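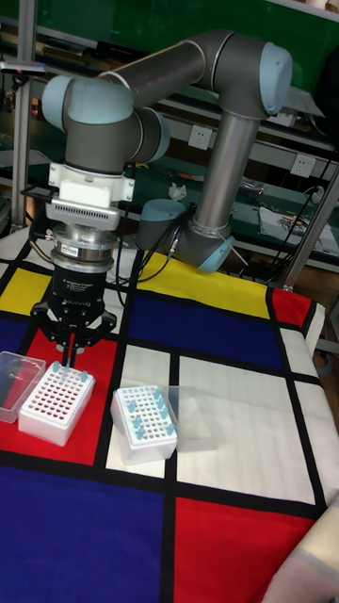
Lulevon tip-handling package: review for laboratory managers

Product reviewed: Lulevon tip-handling package, single-arm configuration
Supplier: Antoniuk
Site of review: preparation room, Colania
Reviewed by: Femke Smits and Karabo Van Wyk
Last revised: Sun 29 November

Purpose of the review

Colania was asked by its parent organisation, Tomard, to assess whether the sorting and transfer of pipette tips between part-used racks could be handed to a robotic arm. The task is minor but constant. Part-used racks accumulate on every bench, and before this review the preparation staff consolidated them by hand at the end of each shift. This review concerns the Lulevon software and its set-up procedure. The arm and the two-finger gripper were already in our possession and are not assessed in their own right.

Installation

Set-up took two working days, one of which was spent on cabling. Buyers should allow more time for this than the supplier's schedule suggests. The cables at the wrist must have enough slack for the full reach of the arm, and on our bench that slack hangs low over the work surface. Staff have been instructed to check it before each run.

The software asks for racks to be placed on a surface with strong visual divisions. We used a printed cloth of coloured blocks with thick black lines. It is inexpensive and staff find it easy to say where a rack belongs ("left one on the red"). It does hold its fold creases, however, and Lulevon gives no guidance on whether these matter.

Performance

Over the review period in May the system was given 453 transfers. Of these, 34 were stopped and completed by a member of staff. Most of the stoppages occurred in the back rows, where the fingers have to come down close to tips already standing in the rack. The software pauses in such cases and waits for a decision. We consider this the correct behaviour, although the pause is announced only on the screen, and a person working at the next bench may not notice it for some time. An audible signal should be standard.

Lids are not handled. The operator must take them off and lay them clear of the gripper's path before the run, then replace them afterwards. The user guide gives this one line on page 200, in an appendix. It belongs at the front.
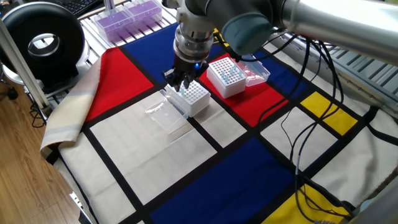
Speed was not a reason for purchase and should not be presented as one. Rianne Dierckx, who has prepared racks at Colania for many years, works faster by hand than the arm does at any setting we were prepared to use with people nearby. The benefit lies in the hours when she is needed elsewhere.

Effect on staff

Four members of the preparation team were interviewed before the review and again at its close. Their working hours did not change. What changed was the division of the shift. Consolidation used to fall in the last part of the day, when attention is at its lowest, and it is now run in short batches while other work goes on at the adjoining bench.

Uyên Hứa reported less discomfort in the thumb and wrist. She also reported that being interrupted by a paused run was more tiring than she had expected, particularly when she was in the middle of labelling. Gerrit Van Wijk raised a different concern. New starters have always learned the layout of the room through the rack work, and he asked where they would learn it now. Management has agreed that every new starter will complete two weeks of manual preparation before being trained on the system. Staff representatives have asked for this to be put in writing, and we support that request.

Responsibility for the system was at first left unassigned, with the result that the most patient person in the room became its operator. We advise against this. The role should be named, trained for and recognised in the grading of the post.

Shortcomings

The log records each stoppage by time but not by rack position, so the pattern in the back rows had to be noted on paper. Changing from one rack type to another requires a full restart. The training supplied by Antoniuk was competent but was given to managers only, and it had to be repeated in-house for those who use the system.

Recommendation

Suitable for preparation rooms with a steady flow of part-used racks and at least one trained operator present throughout. Unsuitable for unattended running. Colania will keep the package in use and will ask the supplier to address the audible signal and the log before a second licence is considered.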